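August 15, 2018
Ravadgate workshop, bench notes

Carried on with the kitchen props from where Faustine left the list in May. Two things to settle today: what stays out on the brown tops, and whether the dish rack is any use with the plates we have.

Began with the oak cabinet. The pull is mounted at the left of the front, so check nothing is parked in front of it before opening. I wiped the top down and tightened the handle, M4 screws, quarter turn each. 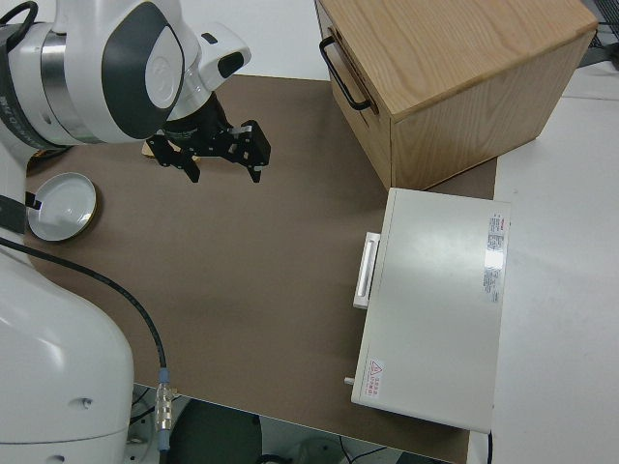

Oak cabinet at the back of the top, round white plate to the left.

The thin brown edge on the white plate is worth keeping an eye on. Dobson sent two like it and I would rather not mix them up with the plain ones in the Prukwood crate.

Rack next. Blue plate goes to the rear, yellow to the front. Gorazd wanted them the other way round and I have no strong view, but the list says blue at the back so I have stuck to it.
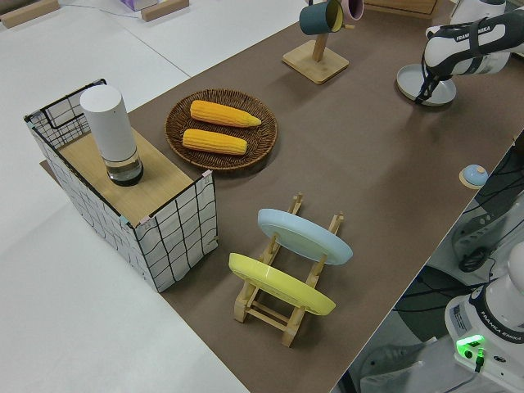

Blue and yellow plates in the rack, grey plate on the table, mugs on the tree.

The storage box needs a better top. The board is only sitting across the wire frame with tape at the corners. To do: cut a new one with a lip underneath, 13 mm battens, offcuts are in the Tatdale bin. Until then keep heavy things off it – the white cylinder is as much as I would put up there.

Corn stays in the wicker tray, both ears side by side. They roll if put straight on the table.

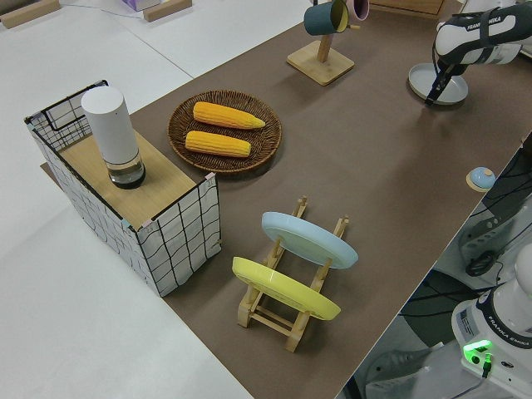 Storage box with the board on top, corn in the tray, rack in front.

Props tin stands at 44 after the new mugs. Faustine has the receipts.

The other table still wants sorting. The cardboard box with the cloth bag in it should go on the shelf and leave that corner clear.
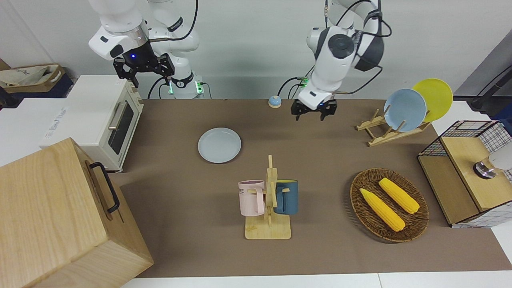 Also need felt pads for the feet of both mug trees, same sort as last time. Gorazd is ordering from Dobson anyway and will add a sheet. New labels for the crates to be printed once the list is agreed.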